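A visit to the open day in Ustside
1 April 2022, by the visiting group's secretary

Last month our small group of cleaning and housekeeping trainers went to the open day of Pleraseo, in the business park at Ustside. We were 8 persons in one minibus, and the journey from Tapley took longer than we had planned, due to roadworks before the bridge. We arrived in the middle of the welcome speech and had to stand at the back, so I can not tell you much about the history of the company.

After the speech there was coffee, and then we were divided. The others went first to the store and I went with Keith Naylor, who showed us the halls where cloths and small textiles are tried out. He has worked with textiles for many years and he speaks quickly, so my notes have some holes. I asked him two times to repeat the word "lint" before I understood it.

The subject of the morning was the microfibre cloth. I thought before that I knew this subject well. In our courses we teach that a cloth should be folded in four, and that you turn it to a clean side when one side is finished. Keith agreed with this, but he said that most people in real life do not fold at all. They take the cloth from the bucket or the drawer and hold it as it comes, in a bunch. So a cloth must also be good when it is used badly, and it is tried in both ways, folded and bunched.

He gave each of us a new cloth and a used one, and we had to say with closed eyes which was which. The used one had been through the washing machine 70 times. I gave the wrong answer, and so did my colleague, who has been a hotel housekeeper for most of her life! The difference came only when we wiped a glass plate. The old cloth left small lines on it and the new one did not.
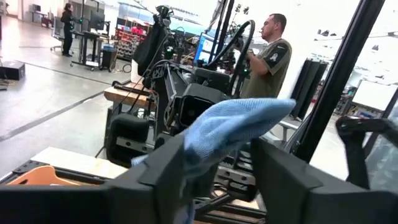

From Keith we also got some advice about washing, and I write it down as he told it. No fabric softener, because it fills the fibres and the cloth then pushes the water in front of it. Not together with cotton towels, as the microfibre collects everything that the towels lose. Low heat in the dryer, or better no dryer. When somebody in our group asked about bleach he only made a face, and we took this as an answer.

There was a longer discussion about colours. In our school we use blue for general surfaces, red for toilets, green for the kitchen and yellow for wash basins. One of our group said that her employer buys only one colour to save money, and marks the cloths with a pen at the corner. Keith did not like it - the mark goes away in the wash, and then you have a kitchen cloth which was maybe a toilet cloth. I agree with him fully, but I also know how budgets are.

The hall itself has a grey concrete floor and a lot of open space, and people continued with their work while we were there. I liked this. On some open days everything is stopped and polished for the guests, and you learn little about a normal day.

Lunch was soup and bread in the canteen. The soup was very good, and I would like to have the recipe.

In the afternoon we changed places and I saw the store. They keep 400 boxes of cloths there, sorted by thickness and not by colour, which surprised me. The young woman who guided us explained that customers order first by the use: windows, dust, floors, dishes. The colour is asked at the end. We could also look at samples from Plastulia, who make the dispensers for the wall. You pull one cloth from below and the next one comes down a little. For a school kitchen I think it is practical, for a private home it is too big.

At the end every visitor received a bag with 6 cloths and a leaflet. The leaflet has a good drawing of the folding in four, and I have asked for permission to use it in our beginners' course. I am still waiting for the reply.

If you wish to go yourself, the next open day will be in May. Take warm clothes, the store is not heated, and register early for the morning tour. The minibus can be arranged again if enough people are interested - please write to me or put your name on the list in the staff room.

Recent items
Descaling kettles and coffee machines: notes from the course
New timetable for the beginners' group
Which mop for which floor?
Visit to the hotel laundry in Tapley

Contact | Copyright Tapley Housekeeping Trainers | Back to top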